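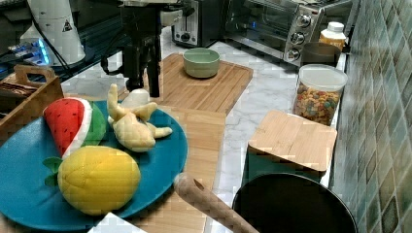
**Play Kitchen Group - Tuesday, 4:15 p.m.**

Present: Marta Skoryk (chair), Ching-wen Mak, Wahyudi Sumampouw, Ekkachai Srisuk (minutes)
Apologies: Ekkachai Prasertsri

**1. Last minutes**
Agreed, with one fix: the shelf order went to Brollov, not Riis.

**2. Plush food**
Ching-wen has been through the fruit and wants to keep the watermelon slice and the quilted yellow one with the leaves. Wahyudi asked what the knobby pale yellow one is meant to be. Marta said ginger, Ching-wen said bananas. It goes on the list as "yellow, knobby" until someone finds the Bilora packing slip. Surface wash only for all plush items.

**3. Plates and bowls**
The big teal plate stays as the serving plate. The small green bowl stays too. Ching-wen would like 2 more bowls in the same size - Wahyudi to ask Mukmont for a price.

**4. Counter**
Discussed whether the cutting boards should live on the counter or in the drawer. Left on the counter for now. Marta wants the toaster and toaster oven kept at the back, and both unplugged before any children's session. Agreed.

**5. Money**
Balance is $619. Shelf invoice not in yet. No new spending except the bowls, if the price is OK.

**6. Any other business**
Cupboard key is now in room 5. Ekkachai P. to be told.

**Actions**
- Wahyudi: bowl price
- Ching-wen: packing slip, washing notes
- Marta: chase Brollov for the invoice
- Ekkachai S.: message Ekkachai P. re key

Closed 4:50 p.m.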